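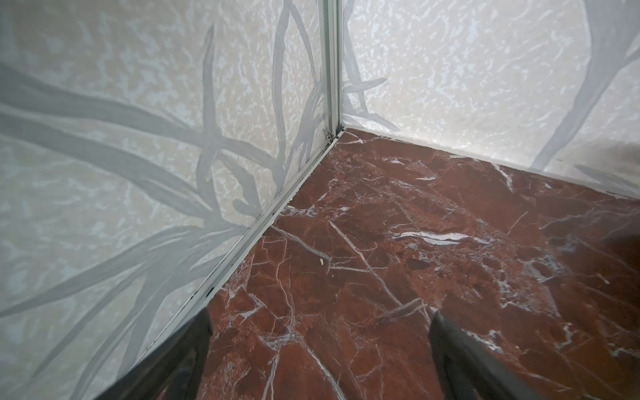 Seeding and tie-break rules for the Zovavthorpe Open qualifier

Posted by Kavitha Salian, May 21, 2018
Community Help > Tournaments > Rules and Formats

I am the registered captain of Soltska, one of the sixteen teams entered in the Zovavthorpe Open online qualifier. The rules document states that the four groups will play a round robin of single-map matches, and that the top two teams in each group will advance to the bracket. It also states that ties will be settled "by round difference and then by head-to-head result."

My team finished its group with two wins and one loss. Two other teams, one of them Kiani, finished with the same record. We defeated Kiani, Kiani defeated the third team, and the third team defeated us. Our round difference is equal to that of Kiani. The third team is ahead of both of us and has clearly advanced.

I would like to know the following. Once the third team has been placed first by round difference, does the head-to-head rule apply between Soltska and Kiani alone, or does the head-to-head comparison still include all three teams, in which case it settles nothing? The bracket page on Prisomeo currently lists Kiani in second place. I have written to the tournament desk under ticket 3781 and have received only the automatic reply. The protest period is limited, and I would prefer to submit a protest that cites the correct section.

A related matter is that one of our matches went to overtime. The published score includes the overtime rounds, and I am not certain that it should for the purpose of round difference.

Naheed Gilani
Member, 1215 posts

The answer depends on whether the rules provide for what is usually called a restart. Under a restart, as soon as one team is separated from a tied group, the remaining teams are treated as a new tie and the procedure begins again from the first criterion. Without a restart, the procedure simply moves down the list for those who are still level.

In your case both readings should lead to the same result. If the procedure restarts, Soltska and Kiani are compared on round difference, remain equal, and are then compared on head-to-head result, which you won. If the procedure continues without a restart, the next criterion is again head-to-head, and the only teams still tied at that point are the two of you. The third team has already been placed and should no longer be part of the comparison. I am not aware of a common format in which a placed team is brought back in, although an organizer is free to write one.

The listing on Prisomeo should not be taken as a ruling. When two teams are level on the criteria that the bracket software has been set up to read, it falls back on the original seed. If Kiani was seeded above you, that would account for the order shown. The tournament administrator has to enter the correction by hand.

Regarding overtime, please look at the section on match scoring and not the section on ties. Many organizers record an overtime match as a one-round win for this purpose, while others count every round played. If the document is silent, you should ask for a written ruling before you rely on either figure. Please note that this can work against you – if overtime rounds are excluded, your round difference may change and you may no longer be level with Kiani at all.

I would recommend that your protest contain the following:

The name of the team and the captain of record
The group, the three match results, and the score of each map
The exact wording of the tie rule, with its section number
The placement you are requesting
The ticket number of your earlier message

Please attach the end-of-match scoreboards if you saved them. Keep the protest to one page, and send it as a reply to the existing ticket so that the original time of submission is preserved.

mapveto_375
Member, 222 posts

Same thing happened to us in the April qualifier. Seeding put us third, we sent in the scoreboards and they fixed it before the bracket started. Do not play any bracket match under protest without telling the admin in the lobby first. Not sure about the overtime part, I think they counted all of the rounds for us but it was a different rule set.

Kavitha Salian

Thank you both. The match scoring section does state that "all rounds played" are recorded, so I understand the overtime rounds to be included and the tie with Kiani to stand. Kiani was seeded two places above us. I have replied to the ticket with the scoreboards and the section number, and I have informed the captain of Kiani that a protest has been submitted.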